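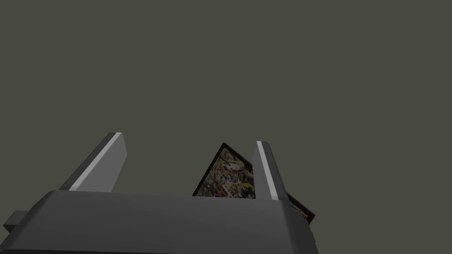

Chapter 5
Why Prices End Up Where They Do

Every July, the town of Akstead holds a peach market, and every July somebody complains that the peaches cost too much. The complaint usually comes from a person carrying a bag of peaches.

Economists love this sort of thing. The shopper says the price is too high, then pays it. Did she lie? Probably not. She would have liked to pay less, and the grower would have liked to charge more, and both went home having settled for something in between. Most of this chapter is about that something in between, and how strangers manage to find it without holding a meeting.

In Chapter 4 we looked at buyers alone and drew a line sloping down: the cheaper the peaches, the more of them people want. Now we add the sellers, who see the matter the other way around. At 40 cents a peach, a grower may decide the far end of the orchard isn't worth the ladder. At $2 she'll be out there before breakfast.

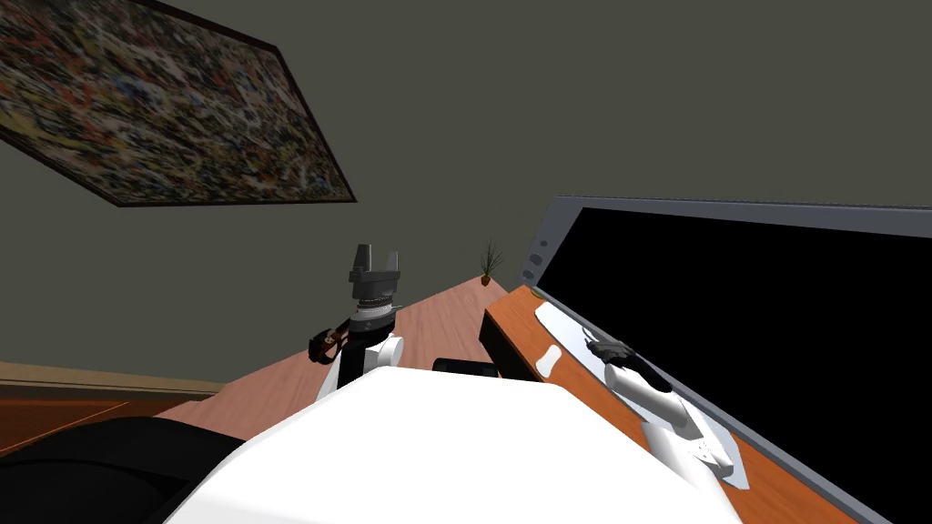

Put the two lines on one graph and they cross. The crossing point is called the equilibrium price, a grand name for the price at which the growers have no crates left over and the shoppers have no reason to elbow one another. Real markets wander near this point more often than they sit on it. Akstead's wanders a good deal, especially when it rains.

5.1 Shortage and Surplus

Suppose the town of Wakent, a short drive away, decides that peaches ought to be affordable and caps the price at 40 cents. Shoppers are delighted. They turn up early and ask for 500 peaches. The growers, less delighted, bring rather fewer and sell the rest in Akstead. By midmorning Wakent has very affordable peaches and none to sell.

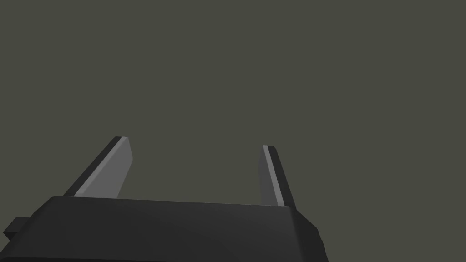

The gap between what buyers want and what sellers bring is a shortage. Notice that the cap did lower the price. It also moved part of the cost somewhere harder to see – into the line, the early alarm clock and the cousin who happens to know a grower. Students who remember only one thing from this section should remember the cousin.

A surplus is the same story told backward. Set the price floor at $2 and the tables groan with fruit that few people will buy. We return to floors in 5.2, where the town of Cevov tries one with cheese.
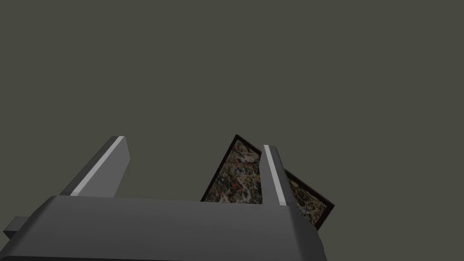
Gripper with its two fingers raised.

Key terms: equilibrium price, shortage, surplus, price ceiling, price floor

Hunt Open Textbooks, November 2024 revision

5 comments
40 shares

Related chapters
Wanting Things: The Demand Line
Cevov's Cheese Problem
When One Seller Is Plenty
Taxes and Who Really Pays Them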